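Why Do Crackers Go Soft and Biscuits Too? A Crunchy Question Answered
By Senga Ogilvie, for the Matheson Children's Pages

Have you ever reached into the back of the cupboard, found half a packet of crackers left over from goodness knows when, popped one into your mouth and waited for the lovely loud crunch? And then, instead of a crunch, you got a sort of sad bendy chew, as if you had bitten into a beer mat? I have done it more times than I would like to admit, and the last time I did it I decided I had better find out why it happens, so that I could tell you.

The answer is all around you. It is in your bedroom, it is in the garden, and you are breathing it in while you read this. It is water.

Now, I don't mean the sort of water that comes out of the tap and gets up your sleeves when you wash your hands. I mean water that has spread itself out into pieces so tiny that they float about in the air and you can't see them at all. We call it water vapour. When a kettle boils, some of the water goes off into the air as vapour. When wet socks dry on the radiator, the water in them goes into the air too. Even you are adding a bit with every breath. If you don't believe me, go and breathe on a cold window and see the little foggy patch you make.

How a cracker is made crunchy

To see why water is such a nuisance to a cracker, it helps to know how the cracker started out. It began as dough, and dough is mostly flour and water, with a little fat and some salt. It is soft and squashy, and if you have ever been allowed to play with a lump of it you will know that it stretches.

The baker rolls the dough out thin and cuts it into shapes. Then, very often, it is pricked all over with little holes. The holes have a proper job to do. They let the steam out as the dough bakes, so that the cracker stays nice and flat and doesn't puff up like a cushion.

In the hot oven nearly all the water in the dough turns to steam and goes away. What is left behind is dry and stiff and full of tiny air spaces, with thin walls in between. When you bite down, the walls snap, one after another, ever so quickly, and all those snaps together make the crunch. You are hearing lots of very small walls falling down inside your mouth, which I think is rather a splendid thing to be doing at teatime.

What the water does

So there is your cracker, as dry as can be, and there is the air, with its invisible water floating about. If you leave the cracker out on a plate, the water in the air begins to settle into it, bit by bit. The starch in the flour is very good at holding on to water — it did it when it was dough, and it will happily do it again. The thin walls soften. When you bite them they bend, and bending doesn't make much noise.

Grown-ups have a word for food that has lost its freshness. They say it has gone stale. But bread goes stale as well, and bread goes hard! My young neighbour Teun Timmermans, who likes to catch me out, asked me how one word could mean both, and I had to go and sit down with a cup of tea before I could answer him.

It goes like this. Fresh bread has a great deal of water in it, much more than a cracker has. Left out on the side, a slice of bread gives some of its water away to the air and dries out. Something else happens as well, which is that the starch inside the bread slowly arranges itself into a firmer pattern, and that makes the bread feel hard and crumbly even when it has been wrapped up. The cracker takes water in and the bread lets water out, and both of them end up disappointing.

This is also why you shouldn't keep cake and crackers in the same tin. The cake has plenty of water and the crackers have hardly any, so the water wanders across from one to the other, and after a day or two you have dry cake and floppy crackers. My friend Paloma Ostrowski did this with a whole tin of cheese crackers and a ginger cake one November and she is still cross about it.

Keeping the crunch in

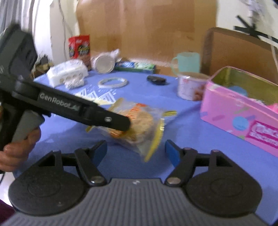 Keeping crackers crisp is really a matter of shutting the door on the damp air, and there are several sorts of door. The paper or thin wrapper a packet comes in is only any use until you tear it, and after that you need something you can close again. A bag with a zip seal does the job nicely, like the see-through one with the yellow zip along its edge and the round golden crackers inside. A zip works by pressing a little ridge into a little groove all the way along, so run your finger and thumb from one end to the other, and then do it once more, as there is nearly always one small bit that hasn't clicked. Squeeze the spare air out gently before you close the last corner, but not so hard that you end up with crumbs.

A tin with a tight lid is good too, and so is a jar. A bowl with a tea towel over it keeps the flies off, but air goes straight through cloth, so it won't help your crackers at all.

Try it yourself

You will need four crackers from a new packet, a plate, a zip bag and a tin with a lid. Ask a grown-up before you begin, mostly so that they don't tidy your experiment away.

Put one cracker on the plate, one in the bag and one in the tin. Put the last one on a saucer in the bathroom, where the air is damp after somebody has had a bath. Leave them all until the next day.

Now snap each one in half close to your ear and listen. Which is the loudest? Which one bends? Write it down, or draw it if you like drawing better. Don't eat the bathroom one, please.

If you have some crackers at home that have already gone soft, a grown-up can put them in a warm oven for a few minutes and let them cool on a rack. The heat drives the water out again and quite often the crunch comes back. They do need to cool first, though, so you will have to be patient.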